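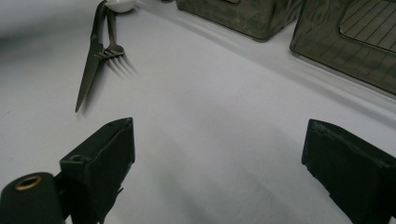
Why do we eat with forks?

Pick up the fork next time you sit down to dinner and take a good look at it. It seems so ordinary, doesn't it? But for a very long time most people in Europe got through their whole lives without ever eating with one!

I got curious about this after a visit to the little kitchen museum in Trimstead, where Sheyla Villanueva let me poke around in the drawers. The museum has 1053 forks and 1179 spoons. (I asked which one was her favorite and she couldn't pick.)

Before forks

So how did people eat? With knives, spoons and fingers. Soup and porridge were spoon food. Meat got cut up with a knife, and then you just grabbed it. Guests often brought their own knife to dinner, and it usually had a sharp point, so you could stab a chunk of meat and pop it in your mouth. Please don't try that at home - it's a good way to cut your lip.

There were big forks in kitchens, though. Cooks used them to hold a roast still or lift it out of a pot. It took ages for somebody's small version to become normal at the table.
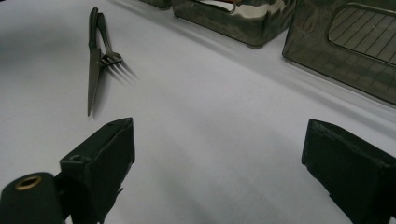 The fork gets its points

The pointy bits on a fork are called tines. Many early table forks had only two, and they were straight. That's fine for holding meat in place, but try scooping peas with two straight spikes. They roll right through the gap!

Over the years forkmakers added a third tine, then often a fourth, and gave the whole thing a gentle curve. Now you could stab AND scoop. Italy was one of the first places in Europe where forks really caught on, and if you've ever tried to eat spaghetti with your fingers, you can probably guess one reason they were popular there.

Not everybody was a fan. Some people in England thought forks were silly and fussy. Why use a tool, they said, when you already have fingers?

Other ways to eat

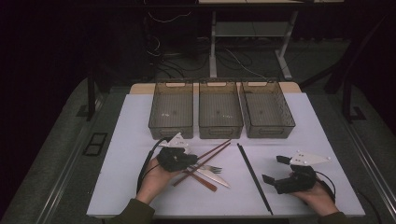

Photo: Vesna Ivanov

Forks aren't the only answer, of course. Millions of people eat with chopsticks, which have been around for thousands of years. In lots of places people eat with their hands, often using flatbread or rice to gather up the food, and there are good manners for that too. In many homes you use your right hand and wash before you start.

Try it yourself

Ask a grown-up for a bowl of cooked peas, a fork, a spoon and some chopsticks. Set a timer for 50 seconds and see how many peas you can move to another bowl with each one. I managed a pretty sad number with the chopsticks, and then I ate the peas.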